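Momomo 中間のご報告(暮らしの布と道具のゆずりあい棚)

2021年7月28日
Mthembu基金 ご担当のみなさま

ごぶさたしています。前回のお電話で「数字だけの報告より、普段どんなことをやっているのかが読みたい」と言ってくださったので、すっかり真に受けて長々と書いております。お茶でも飲みながら読んでください。会計の表は別便でお送りした封筒に入っています。まだ届いていなかったらご一報を!

まずは全体のようすから

おかげさまでMomomoの棚は、申請書に書いた予定よりちょっと遅れて、でもちゃんと開いています。場所は変わらずCollesskaの一階、階段の脇の細長い部屋です。シーツ、タオル、毛布、カーテン、こども用の寝具、それに鍋や食器といった台所の道具を、引っ越してきたばかりの人や、急に家族が増えた人に持って帰ってもらう。仕組みとしてはそれだけで、会員証もありませんし、返しても返さなくても構いません。この「返さなくていい」を説明するのに、毎回いちばん時間がかかります。

春のあいだは人を部屋に入れられない時期があって、その間は窓越しの受け渡しにしていました。電話かメールでほしいものを聞いて、紙袋に詰めて、窓の台に出しておく方式です。これがなかなか好評で、いまも夕方だけ続けています。小さい子を連れていると部屋に上がるより楽だそうで、なるほどなあと思いました。自転車を降りずに受け取っていく人までいます。毛布を前かごに積んで坂を下りていくのを見送るのは、ちょっとひやひやしますが。

いただいた助成金の使い道は、大きいところで言うと部屋代、棚板と収納箱、洗濯にかかるお金、それと印刷代です。棚板は中古で済ませられたぶん予算が浮いたので、5月にご相談したとおり、除湿機に回しました。あれは買って本当によかったです。梅雨の時期に部屋の扉を開けたときの、あのむわっとした感じがなくなりました。タンクの水を捨てる係が朝いちばんの仕事になっていて、私が当番の日はだいたい廊下にこぼしています。

布が多すぎる問題

春先の報告で「寝具が足りません」と泣き言を書いたのを覚えていらっしゃるでしょうか。あれ、撤回します。チラシに「シーツ・毛布歓迎」と書いたとたん、来るわ来るわ、段ボールが階段の踊り場まで積み上がってしまいました。Collesskaの管理会社さんから消防のことで注意もいただきました(その日のうちに片づけました、すみません)。

毛布とバスタオルは出ていくのも早いので助かるのですが、困るのはカーテンと、名前のつけようのない大きな布です。カーテンは丈がそれぞれ違ううえに、もらう側も窓の寸法を測ってから来るわけではないので、見た目だけで持ち帰って「短かった!」と戻ってくることが多い。そこで、丈を書いた荷札を一枚ずつひもでくくりつけて、窓の測り方を描いた紙を配るようにしました。測り方の絵は私が描いたのですが、どこからどこまで測るのかがかえって分からなくなると言われて、いまは三代目の絵になっています。

大きな布のほうは、しばらく「その他」という箱に入れていました。これがよくなかった。箱に「その他」と書くと、みんな迷ったものを全部そこに入れるんです。私も入れました。五月の終わりに箱をひっくり返したら、テーブルクロスと布団カバーと、片方だけの枕カバーと、巻いたままの裏地が出てきて、もうこの名前の箱は作らないと決めました。いまは「しく」「かける」「つるす」「ふく」の四つに分けています。使い方で分けたら、日本語がまだ得意でない人にも手ぶりで説明できるようになって、これは大成功でした。敷くのと掛けるのは手の動きがちょっと似ているんですけどね。

お断りするもののことも書いておきます。電気毛布、ベビーベッド、それから羽根布団は、いまは受け取っていません。電気毛布は動くかどうかをこちらで保証できず、ベビーベッドは部品が揃っているか確かめる場所がなく、羽根布団は単純に洗えないからです。せっかく持ってきてくださった方をそのまま帰すのは本当に心苦しくて、はじめのうちは断りきれずに私の家で羽根布団を三枚預かっていました。家族に叱られまして、今はきちんとお断りしています。代わりに、市の粗大ごみの電話番号と、動物の保護団体が布団を欲しがる時期のことを書いた小さな紙をお渡ししています。

洗濯のこと

寄付された布は、洗ってあるものも含めて、もう一度こちらで洗っています。申請書には「近くのコインランドリーを利用」とさらっと書きましたが、これが一番お金のかかるところでした。大きい機械を使うと毛布ものびのび洗えるかわりに、乾燥まで入れると一回でけっこうな金額になります。一度に全部やろうとした週は、それだけで3,000円かかってしまい、領収書代わりの手書きメモを見ながら深く反省しました。それからは、晴れた日は洗いだけ機械に任せて、Collesskaの屋上で干すことにしています。屋上の物干しは先月から使わせてもらえることになったんです。風の強い日は洗濯ばさみが足りなくなるので、もし余っているお宅がありましたらぜひ。

洗濯表示の読み方では、みんなで一度つまずきました。古い表示と新しい表示がまざっていて、手洗いの桶の絵と、三角や四角に丸が入った絵と、どっちがどっちだったか、大人が何人集まっても答えが割れるんです。「この三角は漂白だよ」「いやアイロンでしょ」とやりあった結果、図書館で表を借りてきて壁に貼りました(漂白でした)。タグが切ってあるものや、字がかすれて読めないものは、水で弱く洗って陰干し、と決めています。縮んだら縮んだときで、「ふく」の箱に移ってもらいます。

Endang Sembiringさんが、この洗濯表示の表をインドネシア語に訳してくれました。訳すついでに、干し方のコツも書き足してあります。脱水が終わったらすぐ出す、端と端を持って何度か振る、縫い目のところを手で引っぱって伸ばす。この三行のおかげで、うちのシーツまで前よりしわが減りました。もとの日本語の表にも逆輸入してあります。英語とベトナム語は下書きまで終わっていて、読み合わせをしてくれる人を探しているところです。

たたむのが追いつかない日も、もちろんあります。棚に入る前の布というのは、どれもこんな調子です。薄いグレーの布がくしゃっとよれて、折り重なったところから白い小さなタグだけがぴょこんと立っている。こういうのを一枚ずつ広げて、表示を探して、四つの箱のどれに入れるか考えて、またたたむ。その繰り返しが作業日の午前中の大半です。慣れた人は話しながらでも手が止まらないのに、私はしゃべり始めると同じ布を二回たたんでいます。 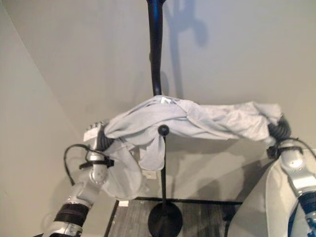 ことばのこと、しおりのこと

棚に来てくれる人にお渡ししている「暮らしのしおり」は、初版を2,000部刷りました。ごみの出し方、夜間の救急の電話、保育園の申し込み時期、それから大家さんに連絡するときの言い方の例が載っています。内容は去年の聞き取りをもとにしていて、いちばん読まれているのは(これは棚の横で見ていての感想ですが)ごみのページです。次が大家さんへの言い方。「水が止まりません」「となりの音が大きいです」みたいな短い文をそのまま指さして使えるようにしたら、スマートフォンで写真に撮って帰る人がとても多いんです。

置き場所は棚のほかに、駅前の薬局、市の窓口、こども食堂、それに国際交流のサロンです。薬局の店長さんがレジの横のいい場所をくださって、そこだけ減りが早い。市の窓口では、ラックの下の段に入ってしまっていて、私が用事で行くたびにこっそり上の段に移しています。これを報告書に書いていいのか迷いましたが、書いてしまいました。近いうちに正式にお願いに行きます。

誤りも一か所見つかりました。粗大ごみの受付時間が、刷ったあとに変わっていたんです。訂正の紙を手で挟み込む作業をして、まだ配っていないぶんについては全部終わっています。すでに配ってしまったものには手が届きませんので、棚の壁とサロンの掲示板に訂正を貼りました。次の版からは、変わりそうな時間や料金は載せずに、電話番号だけを大きく載せるつもりです。

印刷の見積もりはDiltitzさんにお願いしています。初版のときに色の出方で無理を言ったのに、今回もいやな顔ひとつせず相談に乗ってくださいました。紙を一段薄くすると送料まで安くなるそうで、見本をもらって触ってみたら、たしかにぺらぺらするけれど、かばんに入れて持ち歩くにはむしろいい。ただ、裏のページが少し透けるのが気になっていて、文字の大きい案と小さい案の両方で試し刷りをお願いしてあります。こちらの結果が出たら、またお見せしますね。

それと、やさしい日語の言いかえで悩んでいるところがあって、もしよければお知恵を貸してください。「更新料」です。「もう一度契約するときに払うお金」と書くと長いし、「更新のお金」では何のことか伝わらない。勉強会で二時間話し合っても決まらず、途中からは各自が今まで払った更新料の愚痴大会になりました。私も負けずに愚痴りました。

お茶の時間

申請書の「交流事業」にあたる部分です。感染のことがあって、春はまったく開けませんでした。六月に入ってから、窓を全部開けて、人数をしぼって、飲み物は各自持参という形で細々と始めています。題目のある会にすると来づらいという声があったので、布をたたみながらしゃべるだけの時間にしました。たたまなくてもいいです。ただ座って、宿題をやっていく中学生もいます。

話題はその日次第で、お弁当の話、歯医者の話、親の介護の話、猫の話。先日は、炊飯器でケーキを焼くときに底がくっつく、くっつかないで大いに盛り上がって、結局みんな別々の炊飯器の話をしていたことが最後に分かりました。機種が違えば、そりゃあ違いますよね。学校からのお便りを持ってくるお母さんもいます。プールカードの書き方なんて、私も子どもが小さかったころに毎朝あわてて書いていたのに、もう細かいことを忘れていて、隣に座っていた現役のお父さんに教わりました。

予想していなかったのは、近所にもともと住んでいるお年寄りが来てくれることです。申請書では、対象を「転入から間もない世帯」としていましたので、最初は、これは事業の範囲に入るのかしらと少し悩みました。でも、町内の病院の評判や、あの八百屋さんは夕方が安い、というようなことを一番よく知っているのはこの方たちで、来たばかりの人たちが熱心にメモを取っています。もし対象の書き方を直したほうがよければ、変更届を出しますので教えてください。

編み物が得意な方がいらして、端切れでコースターを作る会をやりたいという話も出ています。材料はあの「大きな布」です。裂いて紐にして編むそうで、一度やって見せてもらいましたが、私の分は丸くならずに帽子みたいになりました。こちらは特に費用がかかりませんので、暑さが落ち着いたら始めてみようと思っています。

アンケートについて

しおりに挟んだはがきのアンケートは、50通戻ってきました。切手のいらない形にできなかったのに、これだけ返ってきたのはありがたいことです。ただ、設問がよくなかったと反省しています。「役に立ちましたか」と聞けば、みなさん優しいので「はい」に丸をつけてくださるんですよね。ほぼ全員が「はい」で、これでは何も分かりません。

役に立ったのは自由記入のほうでした。いくつか、ご本人が分からないようにして書き写します。

「ふりがながあると、こどもがよんでくれます。」
「地図の北が上でないのでまちました。」(たぶん「迷いました」だと思います。地図は直します)
「夜の棚もあけてほしい。仕事がおわるのがおそいです。」
「毛布ありがとう。母がつかっています。」
「字が小さい。」

字が小さい、は何人もの方が書いていらっしゃいました。年齢に関係なく、慣れない文字を読むときは大きいほうがいいのだと、勉強会でも話が出ました。先ほどの試し刷りに大きい文字の案を入れたのは、このはがきがきっかけです。夜の開室については、鍵の問題があるのでCollesskaの管理会社さんと相談中で、まだお約束できる段階ではありません。窓越しの受け渡しを少し遅くまで延ばすことなら、すぐにできそうです。

うまくいっていないこと

いいことばかり書いていると、あとで自分が困りますので。

ひとつは台帳です。出ていったものを紙のノートにつけているのですが、書く人によって「毛布」「ブランケット」「もうふ(大)」と呼び方がばらばらで、集計しようとすると頭が痛くなります。表計算に打ち直し始めたものの、四月の途中で止まっています。最終報告までには必ずそろえます。そこはどうか信じてください。

もうひとつは、台所の道具です。布は順調に回っているのに、鍋とフライパンは入ってきた端からなくなって、棚がほとんどいつも寂しい。寄付を呼びかけると、来るのは結婚式の引き出物のガラスの器ばかりで(きれいなんですけど!)、一人暮らしを始める人が欲しいのは片手鍋と炊飯器とまな板なんです。予算の中に「補充用物品」の枠がまだ残っていますので、片手鍋をいくつか新品で買うことを考えています。使途として問題がないか、お返事をいただけたら嬉しいです。

それから人手。毎回来てくれる顔ぶれがだいたい決まってきて、それは心強いことでもあるのですが、誰かが風邪をひくと途端に回らなくなります。この前も当日の朝に二人続けて休みの連絡が入って、急きょ窓口だけの営業にしました。夏休みのあいだだけでもと思って、近くの専門学校に掲示をお願いしてあります。

これからの予定

八月は暑さを考えて、作業は午前中だけにします。お盆の週はお休みです。九月に入ったら冬物の受け入れを始めて、しおりの改訂版の原稿を固めます。改訂版は10月に刷り上がる見込みで、部数は試し刷りの見積もりを見てから決めさせてください。初版が思ったより早くはけているので、多めにしたい気持ちはあるのですが、制度が変わるたびに訂正の紙を挟むあの作業を思い出すと、ちょっと弱気になります。

冬の前に一度、棚の中身を全部出して並べる日を作りたいとも思っています。毛布とカーテンを一気にもらってもらう日です。去年の冬は、寒くなってからの問い合わせが集中して、雨の中を待たせてしまった方がいました。早めに声をかけておけばよかったと、あれは今でも引っかかっています。

もしお時間が合えば、ぜひ一度見にいらしてください。作業日の午前中が一番にぎやかです。汚れてもいい服で来ていただければ、たぶん何かたたんでもらうことになります。駐車場はありませんので、駅からは歩きか、坂の下で降りるバスが便利です。坂はけっこう急なので、お帰りのほうが楽です。

添付したもの:支出の一覧、しおり初版の見本、訂正の紙、アンケートの設問。はがきの自由記入の全文は、個人が分かる箇所を伏せてから後日お送りします。

補充用物品の件と、対象の書き方の件、どちらも急ぎませんが、八月の中ごろまでにお返事をいただけると買い物の段取りがつけやすいです。よろしくお願いします!

Momomo 棚の世話人より

追伸 「更新料」の言いかえ、引き続き募集しています。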